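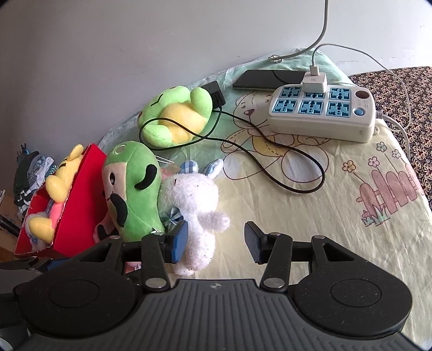 4.2 Soft things and cables: the bed as a second table

When I started the home visits in Trodville, I had beds down as the easy part. My coding sheet gave them one line, "sleeping", and a tick box for whether they were made. I dropped that box after the first week and ended up writing more than 3000 words of notes on beds alone, far more than I wrote on desks, which were supposed to be the heart of the Mitevico study (and which, I'm sorry to say, mostly held mail).

What kept catching my eye was how many jobs a mattress gets asked to do in a small bedroom. It's wide, it's at a handy height, and nothing rolls off it in a hurry. People fold laundry on it and then leave the pile there. They set down whatever was in their hands when the phone rang. In the Van Loon apartments, where the bedrooms are narrow and closets are shallow, I stopped asking "what do you keep on the bed?" and started asking "what has to come off before you can lie down?" The second question got me much longer answers!

I sort the things I found into two loose families. The first is soft stuff: plush toys, clothes, blankets, anything that can be squashed without harm. The second is powered stuff, meaning chargers, adapters, power strips and the cables that go with them. I had expected these to live in separate corners, the way they do on my own bed, but they overlap all the time. Figure 1 is a good case. The toys and folded clothes share one printed sheet with a white power strip, and there's a black cable looping right across the cartoon bear on the fabric. A second cable, a white one, leaves a charger in the strip and drops toward the side of the bed. If I had to draw a line between the toy area and the charging area I honestly couldn't, because the frog plush is lying right beside a charging adapter.

The toys deserve a word of their own. My early notes lumped them together as "plush, assorted", and that was lazy of me. Some are standing upright, like the bunny with the checked ears in Figure 1, and some are just sprawled, like the frog. Others stay in their packaging. The yellow bear in the red box is one of those in-between objects I never found a good code for: is it a toy, a gift, a display piece? I tried "boxed soft item" and then gave up and coded it twice, once as plush and once as container. Readers who want to rerun the counts should know about this double entry, as it nudges the soft family up a little.

Clothes were simpler. Folded piles almost always sat near an edge or a corner, and I took that as a sign of things on their way somewhere else, though I can't prove it from a single visit. In the Nosovham homes, which I added in March, the piles were bigger and the toys fewer, and I don't have a good story for why.

The part I'd most like somebody to pick up is the power strip. I had assumed strips belonged on floors, behind furniture, out of sight. Finding one up on the sheet made me go back over all my notes for the bedrooms, and I now think that bringing the sockets up to the bed changes what else ends up there. Once a charger is within arm's reach, the phone stays, then the glasses, then a book. My sheet had no column for any of that, so I added one (column 5, "sockets on or above mattress"), and it's filled in only for the later visits. The earlier rows are blank and should be read as missing, so please don't treat them as zeros.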